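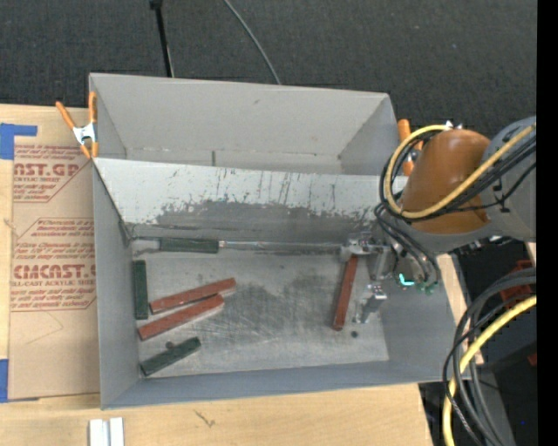
Bin picking at the bench: house rules and a few tips

Quick list for anyone running a small arm over a parts bin in a home shop or a shared one. Typed up Friday between jobs, so excuse the mess.

Before power

Clamp the bin. Both sides, every time. A bin that creeps a little will throw off every pick after it and you'll blame the software.

Check the clamps again after 15 minutes of running. They walk.

Cables: leave slack at the wrist, none over the bin. Turn each joint by hand through the whole job if your arm allows it. Watch where the loops go. Anything that rubs gets a sleeve or a new route.

Air hoses same deal. Push fittings, tug them, listen for hiss.

Clear the table as far as the arm can reach, plus a hand's width. Mugs, tape rolls, phone. Sheet stock too, if you can find anywhere else to lean it.

E-stop within reach of where you really stand, not where you meant to stand. Press it once before the first run of the day. Yes every day.

Speed

New program, new gripper or new bin: 15 percent speed for the first full cycle. Then 40. Full speed only after 37 clean picks in a row (Grigore Nistor's number, he got it from his old shop and we kept it).

Hands

No hands in the bin while the arm is live. Paused is live. If a block is stuck in a corner, stop, lock out, then reach.

Long sleeves rolled up, no lanyards, no gloves with loose cuffs. Hair tied.

Don't steady the bin with your hand to "help" it. Seen it done, don't.

Parts in corners

Blocks flat against a wall are the hard ones. Approach from the open side and keep the finger off the wall. Set a height limit a hair above the floor of the bin so the tip doesn't plow teh metal.

Two parts touching, take the loose one first or nudge them apart at slow speed. Three misses on the same part, have it stop and call you. No endless retries, that's how fingers get bent.

Upkeep

Wipe the fingertips at end of day. Dust and paint flakes build up and the grip goes slick.

Check fingertip screws every 400 cycles some folks say, I do it Mondays or whenever it sounds off.

Vacuum the bin, dont blow it out with air. Chips go in the joints.

Acryllic for guards: leave the paper on till the last cut, drill slow, back it with scrap.

Log

Cheap notebook by the switch. Time, who, what stopped it. One line is plenty. Write down near misses too, those are the useful ones.

Taping a copy of this inside the cabinet door, take a picture if you want one.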